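Séchoir à pinces : comment suspendre les chaussettes sans les marquer ?

Posté par Nunis, le 19 novembre 2020

Bonjour à tous ! J'ai un petit séchoir en plastique crème, avec des pinces en métal accrochées par des fils fins, et elles s'emmêlent tout le temps. En plus mes chaussettes en laine gardent la trace. Vous faites comment ?

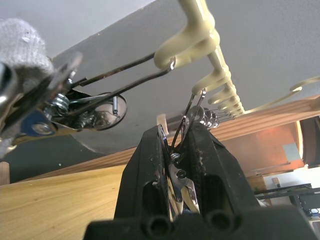 Réponse de Rakena

Moi je remets chaque pince sur sa boucle avant de toucher au linge – sinon c'est l'enfer. Ensuite deux pinces par chaussette, sur le bord côtes, et jamais sur le pied !

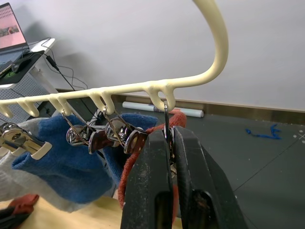 Et puis je laisse une boucle libre entre deux paires quand j'ai la place, ça sèche bien plus vite (surtout la grosse maille, qui met une éternité chez moi).

Réponse de Pleltau

prends des pinces en bois et puis voilà

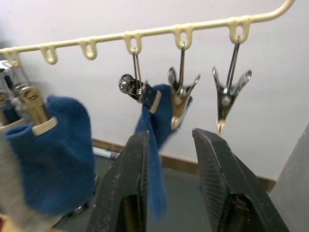
Club Entretien du linge – Entraide Sakell

Réponse d'Isla Cartwright

D'accord avec Rakena. Regarde aussi les embouts : s'ils sont usés, le métal marque la laine. Je tire un peu sur la maille encore humide et la trace s'en va.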